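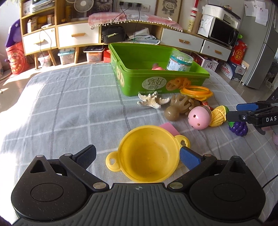
Figure 7.1. A toy pot between the fingers of a hand-held gripper, with a second gripper over the toy grapes.

Chapter 7
Gathering Good Examples

By now you have met the learning system as something on paper, and I hope you have grown rather fond of it. In this chapter we go and fetch its food, so to speak, and that means spending a good long while with ordinary things in an ordinary room (I still find this the most enjoyable part of the whole business!).

The examples we shall use come from the Mokwood set, which holds 800 short recordings of toys and small household goods being picked up and put away by people working hand-held grippers. Of these, 141 are kept back for testing, and you should leave them well alone until Chapter 9.

Do look at the objects before you look at any numbers. A toy corn cob and a box of cotton swabs ask for quite different grips, and a starfish with pointed arms can be taken hold of in more ways than you might suppose. When things lie close together, as they do in Figure 7.2, the person holding the gripper must also choose where to begin, and that choice is part of what the system learns.

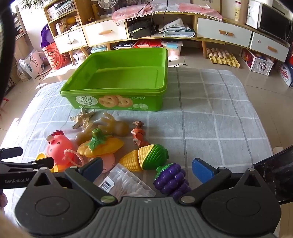

7.1 What counts as one example?

Let us begin with the moment the jaws start to move, and agree on where a recording ought to stop.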